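Rillow Hallway Things: read this first

Last updated 21 March 2020

Hello! If you've just downloaded the Rillow folder and are wondering what on earth you've got, this page should help. It's a collection of notes and photos about the stuff that lives by people's front doors: keys, bowls for keys, hooks, pegs, trays, the odd stand that started life in the kitchen and wandered. I began it in December, after losing my own keys twice in a week (they were in the bread bin, both times), and it has grown a good deal since then.

There are 643 entries at the moment. Of those, 596 have at least one photo and the rest are words only, mostly things I saw at jumble sales and didn't like to start snapping.

What's in the folder

entries.csv is the main list, one line per thing or per little group of things. photos is what it sounds like. notes.txt is me rambling, and you can skip it unless you enjoy that sort of thing. There's also a file called swaps.csv with 102 lines in it, which covers what I call swaps: things made for one job and used for another. Mug trees holding keys, soap dishes holding coins, a toast rack full of post. It's my favourite part and I'd start there if I were you.

How an entry works

Each line has a short name, a kind, a colour, a material if I'm sure of it, and a remarks column. I've only filled in the material when I could tell. Metal is usually easy. White things are a nightmare, as they could be plastic or painted wood or painted anything, so a lot of those have been left blank and I'd rather you left them blank too.

Keys get a line per bunch. I used to do a line per key but it drove me up the wall, and anyway people think of their keys as one lump. In the remarks I put down what else is on the ring, and that's often the best bit: tags, charms, fobs, supermarket tokens, a bottle opener or two.

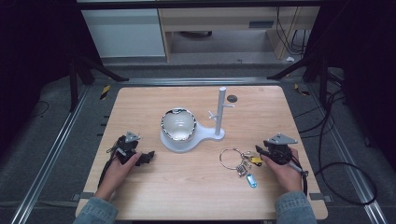 Mug trees are worth a word of their own. The kind column says "mug tree" for anything with an upright post and pegs coming off it, whatever it's being used for, so search for that even if you're only after key storage. Some have a dip or a recess in the base where a bowl will sit, and I've put "takes a bowl" in the remarks for those. I love that sort! Keys on the pegs, coins in the bowl, done. A silver metal bowl looks very smart in one, though I do find the shiny ones a pain to describe, with all the reflections making them look patchy. I write "silver, shiny" and move on.

For the rings themselves I use "split ring" for the ordinary wound sort and "clip" for anything that opens. Big rings get "large" in the remarks. I haven't measured a single one, so please don't ask for millimetres.

Places

The area column has three names in it. Bitummont is the flats, Erkow is the terraced houses up the hill, and Dawber is the long road of shops where I did most of my second-hand hunting. Erkow has by far the most hooks. Dawber has the daftest tags. I left out street names and anything with an address on it, and if a key tag had a readable flat number I took the photo out.

Known muddles

Colours are a bit wobbly in the first 49 entries, when I was still writing things like "sort of duck egg". I've been changing those to plain words, light blue and so on, but haven't finished. A see-through tag is "translucent" plus whatever colour it is, except where I forgot and put "clear".

Some bowls are listed as trays. Some trays are very nearly plates. If it has sides you could stop a coin rolling off with, I call it a bowl, and you're welcome to disagree.

A few things turn up twice under different names. I know about the brass duck.

Using it

Help yourself for school projects, drawings, sorting games, anything kind. Say it came from Rillow if you remember to. If you spot a mistake, send me the entry name and what you think it should say, and please do it one thing at a time, as I got a list of corrections in one enormous paragraph last month and I'm still picking my way through it.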